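4.2 Comparing the two grippers on the plate task

We turn now to the part of the study that took up most of our February, and that we had expected to be the easy part. The question was a plain one: given the same arm, the same controller and the same wrist camera, how much does the choice of gripper matter when the thing to be picked up is a dinner plate lying flat on a table? We compared the Skamen gripper, which has stiff parallel jaws, with the Zotulico, whose soft covering gives a little when it meets a hard edge. Both were driven by Pulley, our own controller, and neither was given any extra tuning once the runs had begun.

A plate is an awkward thing for a gripper, as anybody who has tried it will know. The rim sits very low, there is hardly any room to get a finger underneath, and a small mistake in height means either pressing down on the table or closing on nothing at all. Then there is the rack. Setting a plate upright between two slats asks for a good deal more care over angle than over position, and an arm that has taken hold of the rim slightly askew will carry that error with it all the way to the end. We therefore scored the pick and the placing separately, so that a good grasp followed by a clumsy placing would still count for something.
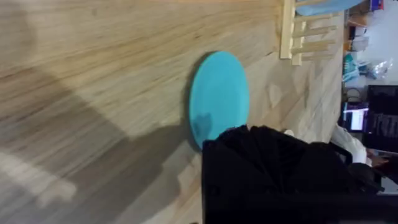
Figure 3. Wrist camera view during a plate run, with the turquoise plate on the table and the gripper at lower right. The arm and gripper cast a broad shadow over the wood.

Shadow gave us more trouble than we had planned for. The wrist camera travels with the gripper, so the darkest patch on the table moves whenever the arm does, and the edge finder in Pulley would now and then settle on the border of the shadow and take it for the rim. Tsung-han Yen suggested that we leave the room lights as they were and train on the shadows too, and we are glad that we listened to him, as the alternative would have been a lamp on every side of the table and a result that held good only in our own laboratory.

In all we made 410 runs, shared equally between the two grippers, after a first round of practice on 1,000 recorded approaches from the Atallah set. The Skamen failed to lift the plate in 54 of its runs, and in most of these the jaws had come down a touch too high and slid over the rim. The Zotulico did better at this stage – its covering seems to forgive a height error of up to 2 mm – but it was noticeably the weaker of the pair at the rack, where the same softness let the plate tilt in its grasp on the way across.

We would be wary of naming a winner on this evidence. For a task that ends with the plate being lifted, we would reach for the softer gripper without much thought. Where the plate has to go into a narrow gap, the stiff jaws earned their keep, and we come back to this in Section 5, where the placing errors are set out by angle.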